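Teaching by Hand: A Conversation with the Grasutia Project

The Runach Institute began the Grasutia project in November with a narrow question: how well can a two-armed robot learn to pick up soft, thin objects from people who guide it through the work? The objects chosen were rubber bands. Maj-Britt Hellström leads the project, and So-ying Sin is responsible for training its operators. Both spoke with the Institute's bulletin on 31 May 2023.

Dr. Hellström was asked first why a research group would devote itself to rubber bands. "A rigid block stays the shape it was when you planned the grasp," she said. "A band closes up, twists, or slides along the table when the finger touches it. Most of our earlier methods assumed that this would not happen." 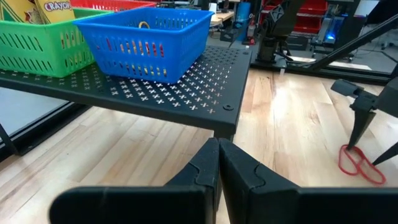 Runach Bulletin, No. 6, p. 2

The task itself is easily stated. Bands are spread over a wooden table, and the operator, working from a separate station, moves the two arms to collect them and place them in small plastic baskets. A black perforated riser raises the target basket above the tabletop, so that the arm must lift the band clear before letting go.

"We tried it first with the basket flat on the wood," Ms. Sin recalled. "People dragged the bands to it. They were quite successful, and the recordings were of very little use to us. With the riser the operator has to commit to a grasp."

Operators see the table through cameras above it and at the wrists. According to Ms. Sin, newcomers look almost entirely at the overhead view and have to be taught to trust the wrist. The overhead view tells them where a band lies, while the wrist view tells them whether the fingers are on either side of it. She asks trainees to say aloud which view they are using, a practice that some of them dislike at first.

The starting layout is changed between sessions. Bands of different colors and sizes are put down by hand, some as small closed loops and others drawn out long, and small boxes are left among them. Operators are told to leave the boxes alone unless the written instruction mentions them.

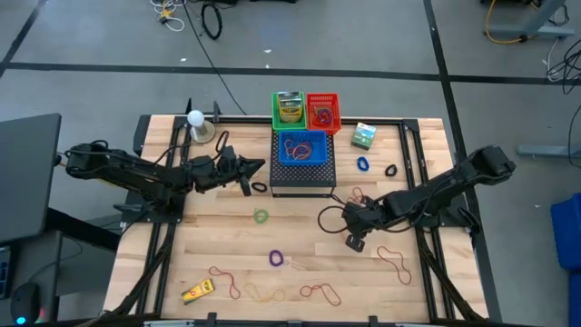
What makes a good demonstration

The collection now holds 1157 recorded demonstrations. Dr. Hellström was careful to say that the figure matters less to her than how the recordings were reviewed. Each one is watched by a second operator, who marks hesitations, dropped bands and collisions.

"We keep the mistakes if they are followed by a recovery," she said. "A robot trained only on clean grasps has no idea what to do with a band that has fallen back on the table. Vignesh Chowdary made that argument for weeks before I agreed to it, and he was right."

Mr. Chowdary wrote the review procedure, which is now in its third version. It asks the reviewer to reject any recording in which an arm waits without purpose for more than 3 seconds. Pauses of that kind are usually a person thinking, Ms. Sin explained, and the trained model copies them faithfully. 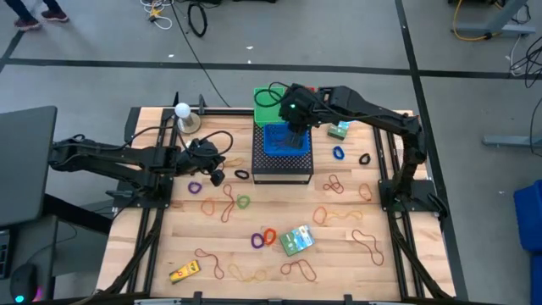 Right gripper lowered into the blue basket, left arm held over the table.

The use of two arms has raised questions of its own. In the first sessions, operators tended to work with their preferred hand and park the other arm at the side. The instructions now ask for the nearer arm to be used wherever it can reach the band safely. Handing a band from one gripper to the other is allowed, but is not encouraged.

"It is tiring work," Ms. Sin said. "You are making very small movements and you feel nothing through the controls. I would not put a new operator on it for a whole morning." Sessions are kept short, and operators change over between layouts.

Asked whether physically guiding the arms had been considered, Dr. Hellström said that it had been tried on a smaller rig, known within the group as Chien. The movements were smoother, but the guiding person's hands and sleeves kept appearing in the camera views – a serious difficulty when those views are what the model learns from. 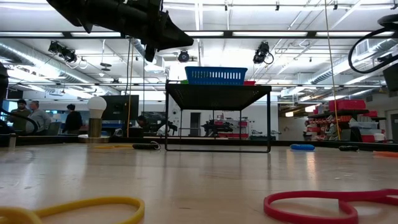 Next steps

The group intends to publish its operator handbook before it publishes any results from trained models. Hoi-yan Cheng is editing the text, and Tin-yau Tsai is preparing the accompanying layout sheets. Dr. Hellström hopes that other laboratories will repeat the task with their own arms and report where the instructions are unclear.

She declined to predict how soon a robot might clear the table without help. "I can tell you what we will record next," she said. "We want bands that overlap. At present we separate them when we lay them out, and our operators have asked us to stop doing that."

Requests for the draft handbook may be sent to the Grasutia project office at the Institute.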